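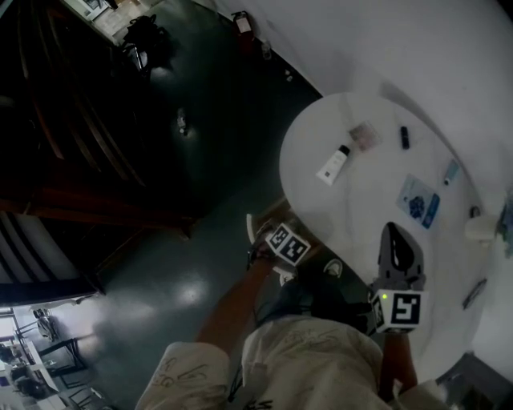
Necati Tatlı asks whether the two hand-held grippers may be calibrated one after the other, with the second left in its case until the first is finished. They may not. Both units must be powered and held by the same operator throughout the procedure in this section.

4.3 Seated Calibration of the Paired Grippers

This section applies to grippers assembled from the Cliswood parts list, including units built at home or in the Carklow shared workshop. Complete Section 4.2 (Mounting the Marker Cubes) before you begin.

Required items

Two assembled grippers with marker cubes attached
Head-mounted camera, charged
A table with clear floor space on at least one side
Small household objects of different shapes, such as a tube, a bottle, a card and a cup
2.5 mm hex key

Procedure

1. Place the objects on the table. Leave enough room between them for the jaws to open fully.

2. Sit facing the table with both feet on the floor. Adjust the chair so that your forearms clear the table edge.

3. Put on the head-mounted camera and tighten the rear strap. Tilt the camera down until the tabletop and both hands are in view.

4. Switch on the right gripper, then the left. Wait for the indicator light on each unit to turn green.

5. Hold both grippers with the jaws pointing away from you. Keep your fingers and sleeves off the printed faces of the cubes.

6. Start the Sotari program and select Pair Units. Hold still for 12 seconds.

7. Open and close each jaw fully, right hand first. Repeat until the program accepts the travel range.

8. Pick up one object, raise it clear of the table and set it down again. Do this once with each hand.

9. Select Save. Enter the unit numbers in the workshop log.

Note: If pairing fails, select Exposure and enter 890. Glare from a polished floor or a ceiling lamp can hide a marker. Turn your chair before you change any other setting.

Note: Builds that use the older Altıntaş jaw plates need a travel limit of 40 in step 7. The standard limit will report an error at full opening.

CAUTION: Do not tighten the cube screws while the gripper is switched on. The hex key can slip and strike the jaw motor connector.

CAUTION: Stop at once if either unit becomes hot to the touch. Switch it off and set it down on a bare surface.

Corrections to this section should be sent to Ferhat Gündoğdu with the unit numbers and the program version. Error codes are listed on page 19.

Revised May 16, 2025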